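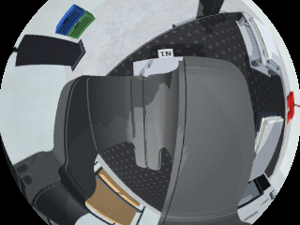 What do you get for the monthly fee?
You get the cell simulator, one arm model, a small set of lab instruments and the teaching tools. Extra instruments cost more.

I've been trying Fitska since December. It lets you build a lab automation cell on screen and run the arm through a plate job before you buy any hardware. My plan costs $475 a month. The full license is $3,285 a year, and that one adds support by phone. I went with monthly so I could quit.

Setup took me 16 minutes. Placing the plate holders was easy. Getting the arm to come in at the right angle was slow work, and the manual skips over it. Remedios Ignacio at support sent me a short note on approach points that cleared it up.

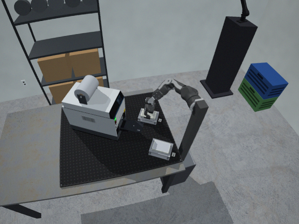 Can you bring in your own instrument models?
Most common file types load fine, but you have to set the tray positions by hand. Mine took four tries.

I also looked at Zolley. It's cheaper, but the gripper settings are thin and I couldn't change the finger shape.

The part I use most is the sealer station. I can bring the gripper in over the tray and look at the clearance from any side.
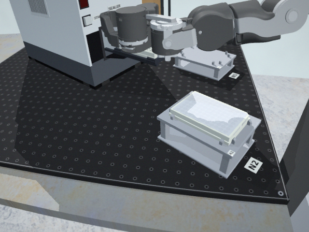

What I'd change

Saving is slow on big cells. The undo button only goes back one step. I'm staying on monthly for now.

Last updated in December
4 comments
This site uses cookies. Accept | Settings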